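On October 26, 2022, Borislav Halilović wrote:
> Can someone report back from the Dasberg open day? Worth the trip in January?

Yes, go. Two arms on one chair, legs up on the table – grippers at the seat edge and a leg. Stood there far too long.

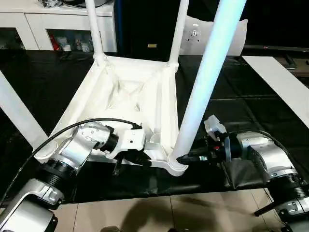 Parking is bad, use the Boateng lot. Hemix talk was full by the time I got teh coffee. Handout says 3000 hours on the arms, didnt ask more. Slides to follow.

2 comments

sindusus31: slides pls

Marta: is January free entry?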